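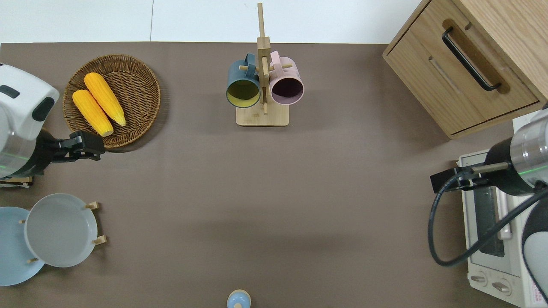

Corn, mugs, toaster oven. January, a little after 5.

Second day of the so-called kitchen reset and I remain unconvinced. Mi-kyung Heo swears by it. She read the Laskowska book over the holidays and now she talks about counters the way other people talk about their knees. The idea is that you clear everything off, put back only what you used in the past week, and then live with it until you feel something. I have lived with it since yesterday morning and what I feel is that I don't know where the salt went.

I'll be fair and write down what I like. I like the mug tree. I argued against it for a month, on the grounds that mugs have a cupboard and the cupboard has a door, and I still think that's a sound argument. But the teal one with the yellow inside looks good hanging up, and so does the pink one with the plum inside, and I reached for the pink one this morning without thinking about it. Laskowska would say that's the system working. I'd say I wanted coffee.

The corn in the basket I'm less sure of. Corn in January comes from a long way off and tastes like the trip. Mi-kyung bought it at Collham because it was two ears for next to nothing and because yellow "wakes up" a brown table. We are going to have to eat those at some point. I asked when and got a look. If they're still in that basket when they start to shrivel I'm making chowder and I'm not asking permission.

Then the toaster oven. The book says the rule is one heat source in view, and I would like to know who came up with that, and whether they have ever tried to make toast for more than one person. Ours stays where it is. It took me most of last winter to learn its moods (the Troklow before it ran so hot you could ruin a bagel in the time it took to find the butter) and I'm not carrying it in and out of a closet so the wall can breathe.

She also wants a plate on display. One plate, upright in its little stand, light gray. I said a plate standing up is a plate nobody's eating off. She said that was the point. We left it there.

Phoned Gremthorpe about the missing shelf pins. On hold long enough to wipe down the inside of the refrigerator door, both racks, and the rubber seal. The man who finally picked up wanted an order number, and all I had was the house number, 1402, which I read out with great confidence until he stopped me. He says they'll mail the pins. They said that before Christmas too.

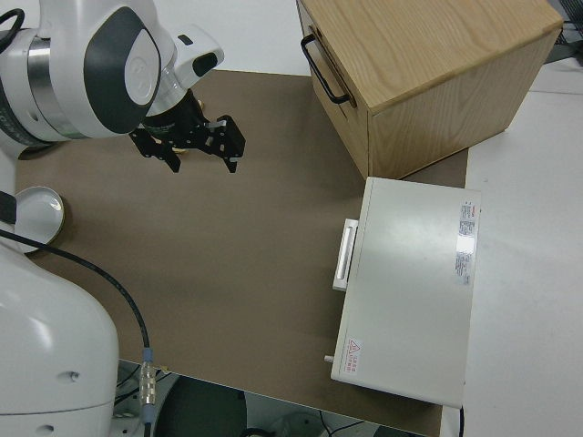

My real complaint is with storage that pretends to be furniture. Gremthorpe sells it by the yard, and Mi-kyung has a weakness for it. You pay 100 dollars for something that holds less than a shoebox, and you're supposed to be grateful for the grain. I will admit the oak one is nicer than most, with pale wood on the top and sides and that black bar of a handle on the front, and it's plain enough that I don't mind looking at it. What I mind is where it sits, half on the brown mat and half on the white table. Either it belongs to the mat or it doesn't. I brought this up at lunch and was told that nobody else alive would notice, and maybe so, but I notice it every time I walk by with a plate in my hand. It ought to sit flat on one thing. I offered to move it and was asked to leave it one more day "to see."

So I'm leaving it. I've been leaving it all afternoon.

What bothers me about the whole method is that it can't lose. If you miss a thing you put away, you've learned what matters. If you don't miss it, you've learned that too. I said this to Mi-kyung and she said I was welcome to write my own book. I'd buy the potato ricer back out of the garage on page one. We use it twice a year and both times we're glad of it.

Still to do: the drawer with the batteries and the takeout menus, the spices (there's a jar of mace in there that came with us from the old apartment), and whatever is going on under the sink. She wants to start on the spices tonight. I said tomorrow. She already has the step stool out.

Found the salt. It was in with the tea.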